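Print this article | E-mail this article

4.2 Loose cables and the containers assigned to them

The third part of the Drender household study looked at how people store short cables when they are not in use. Earlier work on domestic storage has dealt mostly with clothing, paper and kitchen goods, which keep their shape or can be folded into one. A cable does neither. It holds some memory of its last position, and it will take up far more space than its volume suggests if it is put away in open loops. For this reason cables were treated as a separate class in our inventory and were not merged with the general category of desk items.

The inventory covered 639 stored objects in the participating households, of which 101 were cables or cords of less than two meters. Each was recorded with its container, the form in which it lay (coiled, folded, knotted or loose) and whether it shared the container with objects of another kind. Cables still plugged in at one end were left out. Adapters with a fixed lead were counted as cables when the lead was longer than the widest side of the adapter, a rule taken over from the Wan pilot and kept here so that the two sets could be compared.

Two storage habits were seen most often. In the first, one shallow tray received everything on the desk, and cables were laid over whatever was already present. In the second, cables had a container of their own, usually deeper, and were coiled before being put in. Participants who followed the second habit reported less time spent looking for a given cable, although they also reported putting cables away less often. We take these answers with some care, as both were given from memory.

The depth of the container matters more than its floor area. A coil placed in a deep container is held by the walls and tends to open until it rests against them. In a shallow tray there is less to hold it, and a stiff cable may climb over the rim. Where a tray and a deeper box were kept side by side, several participants used the tray as a waiting place and moved its contents to the box later in the day.

The tabletop arrangement in Figure 4 brings the two types of container together on a pale surface. The tray is empty, and the box beside it holds a black cable. The light blue cable has not been put away; it crosses over itself in a figure eight before hanging down at the right.

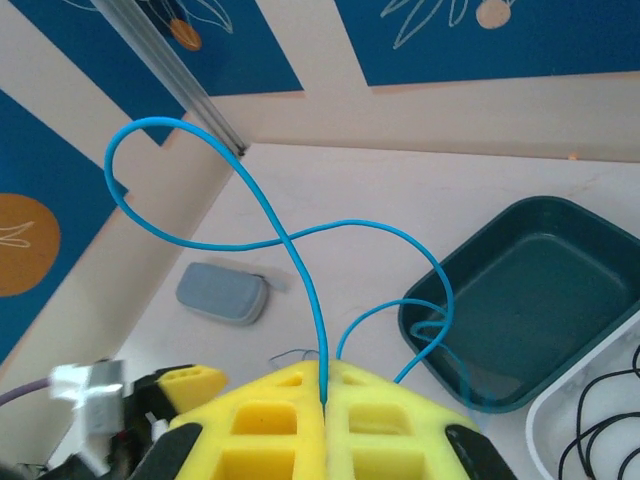
Figure 4. Light blue cable above a tabletop, with a dark teal tray and a white container holding a coiled black cable.

Crossed loops of this kind deserve separate mention. A simple coil adds a twist to the cable with each turn, while a figure eight lets the twist of one loop cancel that of the next. Participants in the Harnness group were shown both methods, and most returned to the simple coil within the study period. When asked, they said that it was quicker and fitted better in the box they already owned.

Section 4.3 takes up labels and ties.

Filed under: Home Storage, Desk and Office, Working Papers

Reader comments (3)

cordkeeper
Was the two-meter limit decided before or after the visits? Most of my trouble is with the longer ones.

Cloramar reader
We tried the waiting tray at our office. It filled up by July and has stayed full. The deep box works fine if the coils are tied first.

m_t
Would like to see the adapter rule explained in the appendix. Mine are nearly all adapters.

Print this article | E-mail this article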